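Home Products Customers Newsroom Support
Last updated: November 4, 2022

Hoveck Releases Tranduvis 7 With Log Search Across Projects and Shared Alert Rules

Hoveck today released Tranduvis 7, a new version of its log management software for development and operations teams. The release adds search across projects, alert rules that can be shared between teams, and a rewritten importer for older log archives. It is available now to all customers on a current support plan.

Until this version, a Tranduvis search ran inside one project at a time. A team tracing a failed payment or a slow login through several services had to repeat the same query in each project and line up the results by hand. In Tranduvis 7, a single query can cover every project the user has permission to read. Results come back in one list, sorted by time, with the project name beside each entry. Saved searches from earlier versions still work and keep their original scope until someone changes it.

"Cross-project search was the request we heard most from support customers," said Bethel Tefera, head of product at Hoveck. "Most of them already had workarounds, usually a script that ran the same query over and over. We wanted them to be able to delete that script."

Alert rules have also changed. A rule can now be written once, stored in a shared library, and used by any number of projects. When the owner edits the rule, each project sees the proposed change and can accept it or stay on the previous version. Rules can be exported as text files and kept in version control with the rest of a team's configuration.

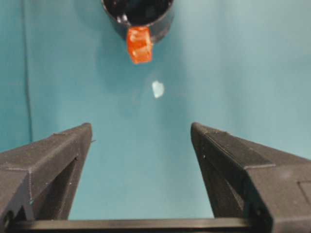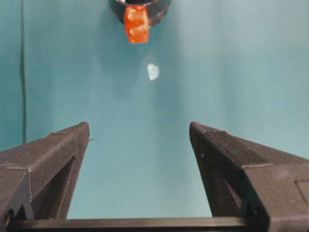

Color settings were the other large piece of work in this release. Tranduvis has shipped with a white background and a dark gray background for years, and some users asked for something between the two. The new display panel lets each user pick a background, a text color and a highlight color for matched terms, and it warns when the contrast is too low to read comfortably. A plain teal like the one behind the black cup can be entered as a custom background, and the panel will suggest text colors that stay legible on it. Display settings follow the user account, so they apply on any machine after sign-in.

The rewritten importer reads compressed archives directly and resumes after an interrupted transfer. It also reports lines it can't parse in a separate file, with the line number and the reason. The previous importer skipped those lines without a record.

Tranduvis 7 was tested in October by customers in the Erar early access program. During that period the company closed 179 reported issues, most of them in the importer and the alert editor. Two known issues remain open and are described in the release notes. Both affect only installations that still use the Teshome storage plug-in, and a fix is planned for the next maintenance update.

Customers running version 6 can upgrade in place. Those on older versions need to move to version 6 first. Hoveck recommends a full backup before upgrading and at least 300 GB of free disk space on the index server while the search index is rebuilt. Searches remain available during the rebuild but may be slower than usual.

Pricing is unchanged. Release notes, the upgrade guide and updated administrator documentation are available in the Support section of the Hoveck website.

About Hoveck
Hoveck develops log management and monitoring software for companies that run their own services. Its products include Tranduvis and the Teshome storage plug-in.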